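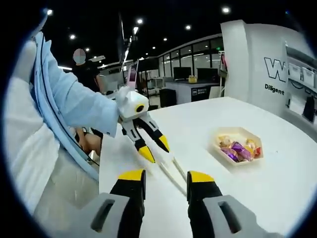 Bench notes, 24 February 2021
Snack sorting, hand-held gripper sessions

Writing this up while it's still annoying me. Kenji Fitzsimmons wants something from the bench side before Stastholm decides on the second line, so these are rough and he can tidy them.

Running total is 167 demos on the candy and snack task. Target for the month was 541. We're not going to get there and I'd like that written down somewhere other than my head. The Skundancombe proposal assumed one person could do 14 an hour all day. You can for the first hour. After that the wrist goes, then the shoulder, and you start bumping the tray.

What bothers me is how the job gets described. The slide says "packing staff are freed from repetitive handling". Fine. At the moment what we have is people doing repetitive handling with a tool in each hand, slower than they'd do it with fingers, so that a machine can have a go later on. Might be worth it. I haven't seen the sum that says so, and I asked twice.

Things noted this week:

Shiny wrappers are still the worst. Foil twists slide between the tips if you close too quickly. Flat packets are OK if you come in from the side and go gently.

Gloves. Some operators like them, some say they can't feel the trigger. No rule as yet. Somebody pick one — the demos are going to differ depending on who did them.

Tray. We've used both the see-through one and the wooden one, and the log sheet has no column for it. I've pencilled one in. Whoever owns the spreadsheet please add it properly.

Cables. They wander across the table and get into the work area. Tape or a clip, don't mind which.

Sointu Kinnunen came over from the Dritberg packing floor for a couple of hours and had a go. She's packed mixed boxes for years and had opinions. Her main one: on the floor you never pick up a single lolly, you take a handful and fix the count by feel.

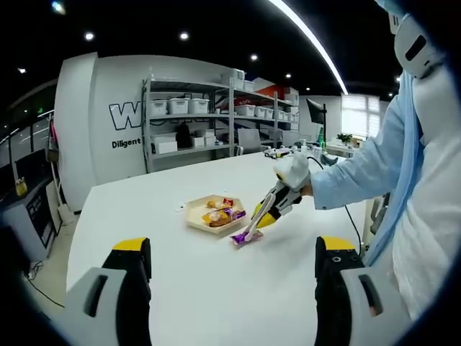

So we're teaching the thing a way of working that none of her crew would recognise, and in May someone will compare its speed against theirs. She also asked who clears it when it drops a packet and stops. I said I'd find out. The Grajales trial had the same hole in it, and there the answer ended up being whichever packer stood closest, on top of their own rate. That belongs in the labour figures from the start this time.

To be fair to it, repeatability on the flat packets is better than I expected, and the newer operators picked the tool up in a morning. Doesn't change my view of the timeline.

To do:
Ask Kenji where the 700 picks an hour came from. Measured or hoped for?
Break schedule for operators, on paper, before next week.
Second session with Sointu, handfuls this time, even if the tool can't manage it.
Colour labels for the wrapper types, the current names overlap.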